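Dining Services Assistant (Part-Time)
Nadilex Residence, Pleltanska Campus
Reference number: 604
Hours: 80 per month
Reports to: Dining Services Supervisor

Nadilex Residence is seeking a Dining Services Assistant to join the team at its Pleltanska campus. The residence is operated by Mikkelsen Senior Living and provides assisted living and short-term respite care. Meals are served three times daily in the main dining room and, for residents who prefer a quieter setting, in the small parlors on each floor.

The person appointed will prepare dining areas before each meal, take orders, serve food and beverages, and clear and reset tables afterward. Morning shifts begin at 6:30 a.m. and evening shifts end at 8:00 p.m. Schedules are posted two weeks in advance. Assistants work every other weekend and a share of public holidays, for which a premium is paid.
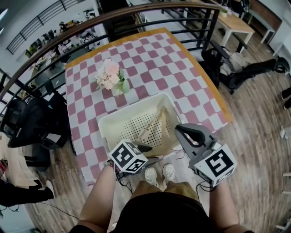
Residents at Pleltanska take their meals at small tables as well as large ones, and the assistant is expected to know the seating plan, the dietary notes and the preferred mealtimes for the assigned section. Table linens are changed according to the laundry schedule and whenever they are soiled. Parlor tables are laid in a homelike style — a checkered cloth, a small glass vase of artificial flowers, a plastic basket lined with a folded cloth — and should be ready 20 minutes before service. Requests to change a seat or a mealtime are referred to the supervisor.

Applicants must be at least 18 years of age and able to stand for extended periods, lift up to 30 pounds and read printed meal cards in English. Previous experience in food service is preferred but not required. A current food handler card must be obtained within 30 days of hire — the residence pays the fee. All offers are conditional on a background check and a tuberculosis screening.

The starting rate is $17.40 per hour. Benefits include paid sick leave, one meal per shift, uniforms, and a transit pass valid on the Gimex shuttle. New employees complete 7 paid training shifts before working a section alone.

Applications are accepted through the end of June at the front desk or by mail to the Human Resources Office, Nadilex Residence, Pleltanska Campus. Please include a resume, the names of two references and the reference number above. Applicants selected for interview will be contacted by telephone. Mikkelsen Senior Living is an equal opportunity employer.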